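Ticket: Hot water goes cold mid-shower, upstairs bathroom only
Opened by: Pouran Abbasi
Handled by: Ottmar Rieger, Predham Heating Helpdesk
Status: Closed
Product: Pondora 32 combi boiler

Pouran Abbasi wrote:

Hello, and thank you in advance to whoever picks this up. I'll try to give you everything at once, as I know how tiresome it is to drag details out of people one message at a time.

We have a Pondora 32 in the cupboard off the kitchen. It was put in by the people who owned the house before us, so I'm afraid I can't tell you who fitted it. Heating is lovely, no complaints there at all. The kitchen tap is fine too. The trouble is the upstairs shower. It starts off nice and hot, runs that way for a few minutes, and then goes stone cold for a spell before coming back hot again, sometimes hotter than I'd like. My mother is staying with us until the end of the month and she has been very gracious about it, but I can tell she is planning her showers around ours now, which makes me feel like a poor host.

Things I have already tried, on advice from a neighbor and from my own stubbornness: turned the boiler off and on, turned the hot water temperature down and then up again, and cleaned the shower head in vinegar overnight. The vinegar did get a lot of white crust off, and the spray is prettier, but the cold spell is still there.

No error code on the display that I've seen. Pressure gauge sits in the green.

Ottmar Rieger replied:

Hello Pouran, and what a pleasure to get a ticket with the pressure reading already in it. Thank you for that.

What you describe sounds to me like the burner shutting itself down in the middle of a draw and then relighting. A combi boiler needs a certain amount of water moving through it before it will fire, and if the flow drops too low it either stops or overheats the little water it has and trips out for safety. The kitchen tap probably lets plenty through. The shower may not.

Could you do two things for me when you have a quiet half hour? First, run the shower until it goes cold and have someone stand at the boiler. I'd like to know whether the flame symbol goes out, and whether anything flashes, even for a second. Second, do you have a low-flow shower head, or a thermostatic valve (the kind with a temperature dial on one side)? The make would help if you can find it.

Pouran Abbasi replied:

Right, we made an evening of it! My husband Keyvan stood at the boiler and I stood upstairs in my raincoat with my arm in the shower, shouting. The flame symbol does go out, a moment before I feel the cold. He says a number came up very briefly but he couldn't swear to it.

The valve has a dial, yes. It says Stumby on the plate. The shower head is an ordinary one, I think, though it does have a little plastic disc inside where the hose screws on.

Ottmar Rieger replied:

Please thank Keyvan for his service, and yourself for the raincoat.

That little disc is a flow restrictor. Take it out, keep it somewhere safe, and try again. Then please measure the flow for me. Put a bucket or a big jug under the shower, run it fully hot, and time it for 32 seconds exactly. (It's an odd number, I know. My chart is laid out that way and I've grown attached to it.) Tell me how much you collected.

While you're at it, go into the boiler menu, press and hold the tap button, and scroll to the fault history. Send me whatever is listed, newest first.

Pouran Abbasi replied:

Disc out. It's better but not cured. The cold spell is shorter, and it comes later. We collected a bit over 3000 ml in the 32 seconds, using the measuring jug and then a saucepan when the jug ran out.

Fault history says "DHW overtemp" five times and then a line of dashes.

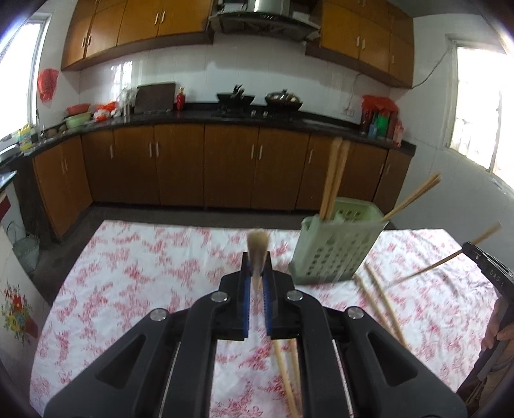 Attachment 1: kitchen table, chopsticks in the green basket

Ottmar Rieger replied:

Thank you, the figures are all I needed. Your flow is a touch low but well above what the boiler wants, so I'm happy to let the shower head off the hook. Five overtemp entries tell me the heat isn't getting carried away fast enough. With the crust you found in the shower head, my money is on scale in the plate heat exchanger, and quite possibly in the inlet filters of that Stumby valve as well.

The filters you can do yourself. Shut off the water to the valve, take off the cover, and unscrew the two check cartridges with a coin. Rinse the mesh and soak it in vinegar for an hour. Please leave the heat exchanger to an engineer – it means opening the boiler case. Ogundipe cover your area for us, and Zbigniew Zieliński there knows this model inside out. I've passed the ticket over.

In the meantime, set the hot water to 48 degrees and mix in less cold at the valve. That alone may get your mother through a shower in peace.

Pouran Abbasi replied:

Just to report back properly. The hot side filter was packed with white grit, and cleaning it helped again. Mr. Zieliński came and flushed the heat exchanger, and he let me look at what came out, which I found far more interesting than I expected to. He was here most of the morning and wouldn't take a second cup of tea.

My mother has since had a long hot shower with no cold spell, and so have I, twice. No new lines in the fault history. I'd be glad to know how often it ought to be flushed, with water as hard as ours.

Ottmar Rieger replied:

Wonderful news! I'd have it looked at every second year, and do the valve filters yourself each March or so. You can put the restrictor disc back if you miss it – flow permitting – but I'd leave it in the drawer.

Closing this one. If the cold spell comes back, reply here and the ticket will reopen with all your notes in it.

Closed 10 April 2021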